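The Second Hand

The pads came from Brison in a flat envelope on 1st March, after I had given up on them and cut a set out of a bath mat. The bath mat ones had worked for a day and then started to peel. The new ones were blue with ribs across them, and they smelled like a bicycle shop.

I took them into my mother's room, where the light was better. She had lived with us since November, and by then the room had become the place where everything in the house got done. My daughter did her homework there. The ironing was there. My mother sat in her chair by the door with the radio on low and told us when we were in her way.

"Is that the hand?" she said.

"It's the same hand. It has new pads."

"What about the other one?"

The other one was still in the bag. I had built the two grippers over the winter at the shared workshop in Proltville, on the end bench by the laser cutter, and the left had always been better than the right. The left closed evenly. The right closed with one finger ahead of the other, so whatever you picked up got pushed sideways first. I had taken it apart so often that one of the screw holes had gone soft.

The plan was simple enough on paper. I would hold one in each hand and pick things up the way a person would, and the recordings would go to the arm we had bolted down at the workshop. The arm had come out of a closed plant in Dretgate and cost me 27 dollars and a day of driving on Route 136. It could lift a bucket of water, but it couldn't pick up a candy without crushing it.

So I laid things out on the striped cloth, whatever was close. My mother gave up some of her snacks. I put down the purple packets, a couple of the yellow and green ones, the sponge and the little box her oil came in. My daughter set out her own things on the left and told me not to use them.

I took the left hand first and opened it as wide as it would go.
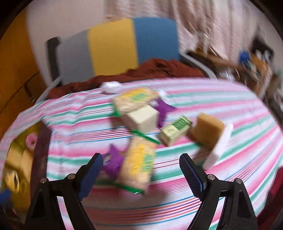 What My Mother Could Hold

The packets were harder than I expected. They were light and they slid. When I came at one from the front it turned away from the pads, and when I pressed down to stop it, the cloth bunched up and came along too. I dropped the same one until my daughter left the room.

My mother turned off the radio.

"You're grabbing," she said.

"It's a gripper."

"You're going at it like you're angry. Go slower at the end."

She had packed glassware at Lockyer for most of her working life. She used to come home with paper cuts up to the elbow, and she could tell from the weight of a carton whether it had been packed by someone on the early shift. Then her hands went. First it was the jars, then the buttons, and in November it was the kettle, and we drove over with the van and brought her home with us. She had never said much about it. She asked for pants with elastic, and she asked my daughter to open her mail.

I went slower at the end. The packet stayed where it was and the pads came in on both sides of it, and I lifted it up off the cloth and held it there.

"Better," she said. "Now put it down. You always forget about putting it down."

She was right about that. I had written a whole page of notes on lifting and not one line on letting go. I lowered the packet and opened the fingers, and it tipped over on its face. I tried again with it leaning on the cream box, and it stayed.

We did that for the rest of the morning. I saved each take and she said yes or no, and I threw out the ones she said no to. Some of the ones she threw out looked fine to me. I asked her what was wrong with them and she said they were fine if I didn't mind breakage.

After lunch I got the right hand out of the bag and fixed the soft hole with a longer screw and a nut behind it. It wasn't a good repair. The finger still led by a little, but if I tilted my wrist I could make the two arrive together. I wrote that in the notebook and then crossed it out, as the arm at the workshop had no way of knowing what my wrist was doing to help.

"Let me try," my mother said.

I thought about the weight of it. Then I moved the pillow behind her and slid her chair over, and I put the grip of the left hand in her palm and closed her fingers on it. I had made the trigger stiff for myself. I took it back, got the small screwdriver, and let the spring out two full turns. Her thumb wasn't any use, so I put a loop of tape around the grip to carry it.

She sat for a while, opening and closing it. The links clicked.

"Which one?" she said.

"Any of them."

She picked the oil box. It was narrow and would fall over if you looked at it, and I would have started her on the sponge. She brought the pads up to it and stopped just short, and then she squeezed so slowly that I couldn't tell when the blue touched the sides.

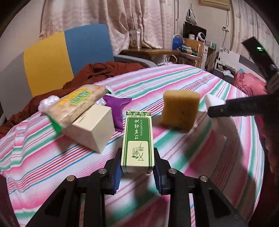

"Where do you want it?" she said.

I told her anywhere. She said that was no kind of answer, a thing had to go somewhere, so I pointed to a bare stripe of cloth and she put it there, standing up. She took her time opening the fingers. Then she picked it up again and asked where next.

My daughter came back in and stood in the doorway with her coat on.

"Grandma's doing it," she said.

"I can see that."

"She's better than you."

I had the laptop on the bed beside me. The file had saved itself under number 1452, and I typed "keep" next to it and started another. My mother had moved on to the sponge. She didn't like it and said it was boring to hold, and she went back to the packets, which she said were at least trying to get away.

We stopped when her wrist got sore. I peeled the tape off her thumb and rubbed the mark it left. She wanted to know when the files would go to the workshop, and I said the next day if the van started. She wanted to know if the arm would do it her way or mine.

"It'll be a mix," I said.

"Take yours out."

I said I would have to think about that. I wiped down the pads and put both hands in the bag, and my daughter collected her things from the left side of the cloth and checked them over. One of the packets had split at the end. My mother held out her palm for it, and I shook what was in it into her hand and she ate it with the radio back on.

The next day the van started. I left the right hand at home on the shelf, with a note stuck to it about the screw.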